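Mugs, sponges and the stuff that lives on the worktable

I love a good worktable. It's where the tea goes down, the parcels get opened, the shelf bracket gets mended and the jam jars wait for their labels. It's also the one surface in the house that never gets a proper going over, and that's a shame, as it takes less time than boiling the kettle!

These are the bits I do myself, plus a couple pinched from Donal Rafferty, who used to run the tea room at Brerkent and has washed more cups than anyone I know.

Start with the mugs

Plastic mugs are brilliant on a worktable (drop one and you just pick it up again) but they do hang on to tea. The inside goes dull first, then you get that brown line just under the rim. Don't go at it with the rough side of the sponge. Scratches hold the stain, and next month you'll have twice the job.

Bicarbonate of soda does it beautifully. Put 2 teaspoons in the mug, add just enough warm water to make a paste, and rub it round with the soft yellow side of an ordinary sponge. Leave it while you do the table, then rinse. For a really bad one, fill the mug with 400 ml of warm water, stir in the bicarb and leave it overnight.

Do the handle as well, right round the inside of the loop where your fingers go. Same with any slots, ribs or grooves on the outside. An old toothbrush is the thing for those.

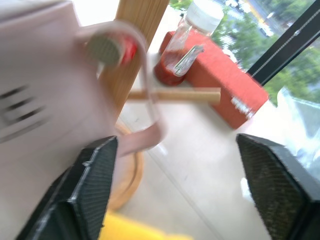
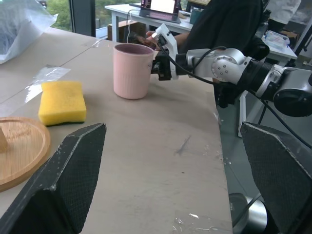
The pink mug on the worktable, with the yellow sponge next to it in the second photo.

Two sides, two jobs

The green scouring side is for pans, oven trays and glass jars with old label glue on them. The soft side is for plastic, painted things and anything with a shine. If you can never remember, snip one corner off the sponge you keep for the rough jobs and you'll know it at a glance.

Squeeze it right out when you've finished and stand it on its long edge so the air gets at both faces. Flat on its green side it stays soggy underneath and starts to smell by teatime. I get up to 9 days out of one in winter, less in July.

Light wood trays and stools

Pale wood is lovely and shows everything. Wipe a round tray with a cloth that's been wrung out hard, going with the grain, and then dry it straight away with a tea towel. Run a corner of the towel along the inside of the rim too, where crumbs and damp collect. Never leave it soaking in the sink, it'll cup like a crisp.

Stools want the same treatment, and do turn them over! The rungs and the foot ring get all the shoe marks, and a dab of washing-up liquid on a barely damp cloth shifts nearly all of them. Once it's dry I rub in a little Hagedorn beeswax. A 100 g tin has done every stool in the house and there's still plenty left.

Old sticky tape

Clear tape is a menace because you can't see it until the light catches it. Warm it with a hairdryer on low, lift one end with a fingernail or an old plastic card, and pull it back slowly and flat along the surface. Any gum left behind comes off with a drop of cooking oil on kitchen roll. Wipe over with soapy water afterwards or your next bit of tape won't stick at all.

Jars and bags

Wash screw-top lids separately, and dry them upside down with the jar beside them. Putting the lid on while there's still damp inside is what gives you that stale whiff when you open it again. If a jar smells of pickle, half a teaspoon of mustard powder and some warm water, shaken well and left for an hour, will sort it.

Clear plastic bags I shake out, fold into a long strip and roll up small. They go in a jar with the lid off, ready for screws, buttons or seed heads.

Next time I'll get on to cutting mats and how to stop drawers sticking.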